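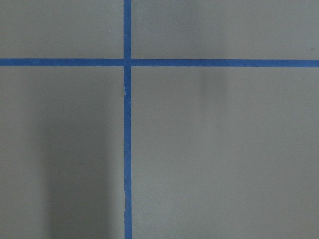 Blue tape on grey, with a kink just below the crossing.

The Taltside sorting table, July

Everyone in the workshop agreed the big table needed zones. Agreeing on the zones took 51 messages and most of an afternoon, and then the tape went down in some 20 minutes - by hand, by eye, and after lunch. The plan said four equal sections. The tape had its own views.

The small top-left plot has gone to odd screws and anything labelled "misc". The bigger ones are for Closau parts, Akard parts and things waiting to be glued, and there have already been border disputes.
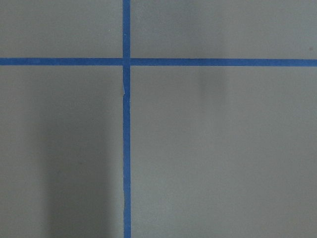
The left edge of the upright strip, showing its rough patch and, lower down, a bit of a wobble. The level strip is much better behaved.

We have been asked whether we'll redo it with a ruler. There are 18 metres left on the roll, so it's possible. The Phromma shelves are next on the list, though, and they lean.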